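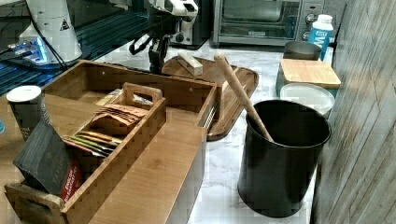

Voscombe Allotment & Garden Club: Members' Blogs

So the tea has finally got a proper home! I've been meaning to sort it since July, when I opened the cupboard for a peppermint and half the shelf came out with it. There must be people who own one box of tea. I am not those people.

The big bamboo box was meant for onions, but it's the right size to drop the little caddy into, and the caddy has a handle, so when visitors come I can lift it out and plonk it on the table (very hotel breakfast, I know). Brown paper sachets go in one compartment and the thin colourful ones stand up on their edges in another, where I can flick through them like records. The red box stays in its packet for now. I did think about decanting it, then I thought about the washing up and had a biscuit.

All of it cost me 17 pounds from Otell, and the bus to Iltier and back was another 4.
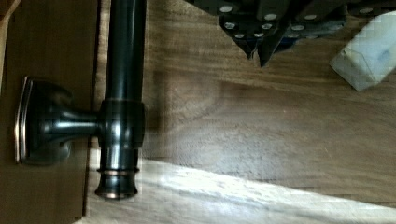
Which left me with the afternoon free, and the one job I'd been dodging, the bathroom towel bar. I do love that dark bronze, with the coppery bits showing through round the edges, and I wasn't going to swap it for chrome just because everybody else has. Adams wanted 50 pounds for a new one! I'm putting the old one back up with longer screws and a decent wall plug, and if it comes down again I'll hang the towels on the door like my mum did.

Tins next. I've already found a rice pudding at the back that I'd rather not discuss.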